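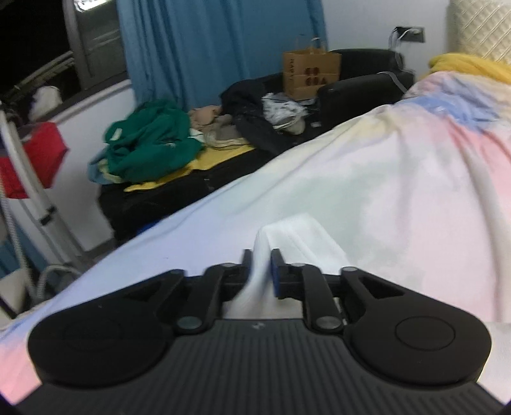 Sullthorpe Community Board » Legal & Insurance » Slip and fall at the Trarkeo parking deck

gravelpit_mo
2 Feb 2026
Went down on the stairs at the Trarkeo deck, landed on my wrist. Hairline fracture. Their insurer, Stondero, has offered me $900 if I sign a release. My bills so far are $2,143. I'm no math whiz but I can see a gap. Do I counter or get a lawyer?

tidewrack
Don't sign anything. A release means you're done, even if the wrist goes bad in April. Did you report the fall to the deck office?

gravelpit_mo
Yes, same afternoon. The attendant wrote it on the back of a parking stub and wished me luck.

Bexley_Unit9
Unpopular opinion, you don't need a lawyer for a wrist. Send them the bills, ask for the bills plus lost pay, be polite and boring. I did that with Stondero and had a check in 40 days. A lawyer would've taken a third of it for writing the same letter on nicer paper.

tidewrack
Good for you, but you didn't have a fracture. You had a bruised hip and a ruined burrito, I remember the thread.

Bexley_Unit9
It was a serious bruise. The burrito was not compensated.

oldsodium
Ask the deck for the camera footage in writing, today. Lots of places record over it. And take pictures of the stairs before somebody suddenly discovers grip tape.

gravelpit_mo
Grip tape went on yesterday. Bright yellow, very handsome.

oldsodium
Photograph it anyway. Whether it helps you depends on the state, and the repair itself often can't be used to prove fault.

tidewrack
Which is why he should talk to a lawyer. Murthy Law over the bank does free first visits.

Bexley_Unit9
Free first visits are how they get you.

gravelpit_mo
Footage letter is in the mail. Called Murthy too, was on hold for 92 songs or one very long one. Will report back.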